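Brick wall, dark desk, fake flowers: what would you change?

Board: Small Offices and Work Corners

brickandbean wrote:
Hi all! Long-time reader, first time posting a room. We moved our little outfit (Amrani, we do bookkeeping for restaurants) into a new unit in October and I am completely in love with the brick. The desk is the dark gray one, and I'd like to make the end with the flowers feel finished before we have clients in. Have a look and tell me what you'd do!
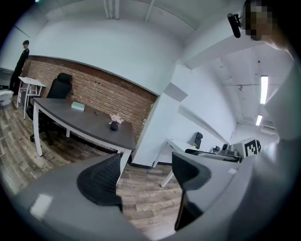
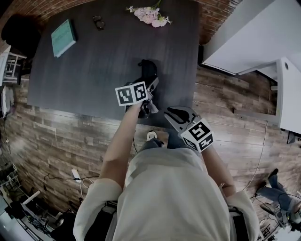 REPLY 1
plumbline_pat wrote:
Oh, that brick!! And the dark trim line on top with the white wall over it, so good. Please don't paint it. I've watched two people on this board paint theirs and both of them were back within a year asking about strippers.

My only real thought is the desk. Dark gray against red brick is a lot of dark in one spot, and your pink flowers are doing all the work. I'd put a long pale runner on it, or one really big lamp with a cream shade.

REPLY 2
Younes Morsy wrote:
Have to disagree with Pat on the runner (sorry Pat). A runner on a desk people write on slides around and ends up in a drawer. The dark top is the best thing in the room after the brick! I have a Hodwood one in nearly the same color and it makes everything you set on it look chosen. Even a pair of glasses and a book look nice.

What I would do is keep that mint green book out for good. Pale green with red brick is a lovely match and I bet it happened by accident. Buy a desk tray in the same green and you're halfway there.

REPLY 3
brickandbean wrote:
Total accident, yes, ha. It's my notebook for supplier phone numbers. Now I'm going to pretend I planned it.

Pat, I hear you on the lamp though. There's no outlet close to that end, so it would have to be a rechargeable one. Has anyone tried the Ritton? The 20 inch looks huge but the shade is exactly the cream I want.

REPLY 4
moth_and_linen wrote:
I have the Ritton! Love it, it gives a soft warm light and the charge gets me through a working day if I leave it on low. Go for it.

Now, the flowers. I know some folks here are against artificial ones and I used to be too, but pale pink is a good call, it picks up the warm bits in the brick. I'd just want more of them. One small bunch on a desk that size gets lost. Double it, and swap to a taller vase in clear glass or white.

REPLY 5
plumbline_pat wrote:
More fake flowers? No no no. Get a real plant! A pothos will live on office light and neglect, mine hangs off a filing cabinet and is longer than my car.

REPLY 6
moth_and_linen wrote:
Mine died in 24 days, Pat. I'm staying with silk.

REPLY 7
Younes Morsy wrote:
Do both, a plant on the floor by the white pillar and the flowers on the desk. That pillar is begging for something green and tall next to it. And brickandbean, is the little white folding table staying? I'd use it as a coffee spot up against the brick. A tray, a kettle, a few mugs, done. White legs on the table and white legs on the desk already go together.

REPLY 8
brickandbean wrote:
The folding table was meant to be temporary but a coffee spot is a GREAT idea, I'm stealing it. We've got a Prirnora kettle still in its box from the move.

So far I have: lamp yes, runner no, bigger vase yes, plant by the pillar if I can find one I won't kill. What about the chairs? They're all black and I can't replace them this year.

REPLY 9
moth_and_linen wrote:
Leave them! Black mesh with that desk is fine. Put the money into the lamp and a nice tall pot.

REPLY 10
plumbline_pat wrote:
Agree on the chairs, for once. Still say runner. Post more when the lamp is in, I want to see that brick lit up at 5 pm.

Contact the moderators | Copyright the posters, Small Offices and Work Corners | Back to top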